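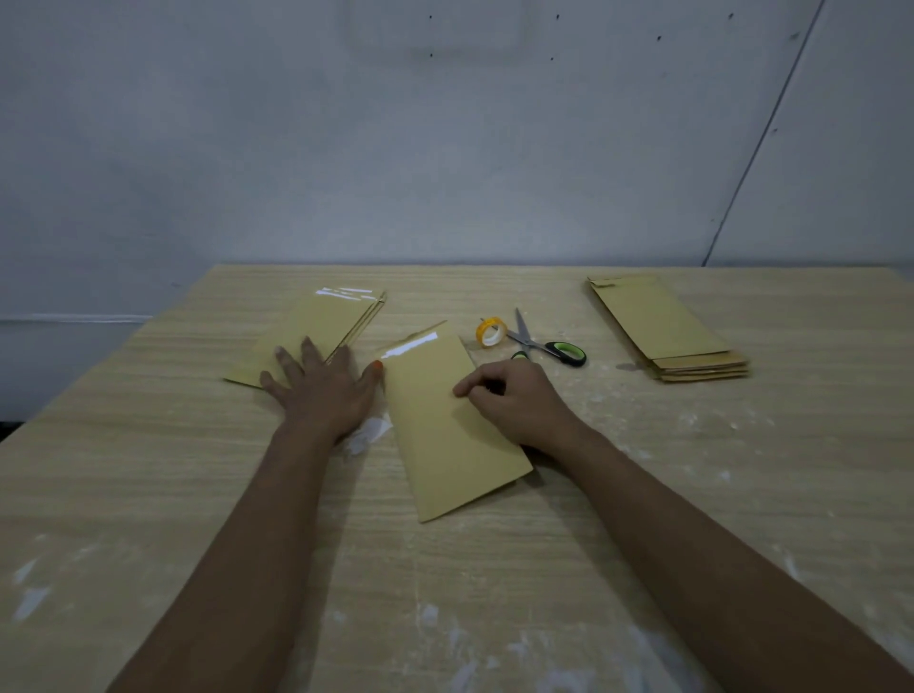 Sobres de papel kraft sobre la mesa

Preguntas frecuentes - Intercambio de semillas Liritz

¿Qué es el intercambio?
Una red de gente aficionada a la huerta que se manda semillas por correo. Empezamos con unas pocas variedades de tomate y ya vamos por 33 hortalizas distintas, ¡y cada invierno aparece alguna que no conocíamos!

¿Cuánto cuesta participar?
Nada. Solo pagas el franqueo de lo que envías.

¿Cuántas variedades puedo pedir?
Hasta 10 por temporada. Si es tu primer año, te animamos a probar la judía Agbenyega, que trepa con unas ganas tremendas y da vaina hasta bien entrado el otoño.

¿Tengo que enviar semillas para recibirlas?
El primer año no. Cultiva, disfruta, guarda lo que puedas y ya devolverás algo después de la cosecha.

¿Cómo seco las semillas de tomate?
Déjalas fermentar dos o tres días en un vaso con su jugo, acláralas bien y extiéndelas en un plato, a la sombra. En papel de cocina se pegan (lo hemos sufrido todos).

¿Aceptáis semillas de híbridos F1?
No, porque la descendencia sale muy variable. Con calabazas y calabacines pedimos además polinización a mano - es facilísimo y engancha.

¿Qué escribo en el sobre?
Especie, variedad, año de cosecha y localidad. Si no sabes el nombre, pon "sin identificar" y cuéntanos cómo es la planta.

¿Hasta cuándo puedo hacer el pedido?
El plazo de esta temporada termina el 30 de diciembre de 2023. Los envíos a Plenomden salen en la primera tanda.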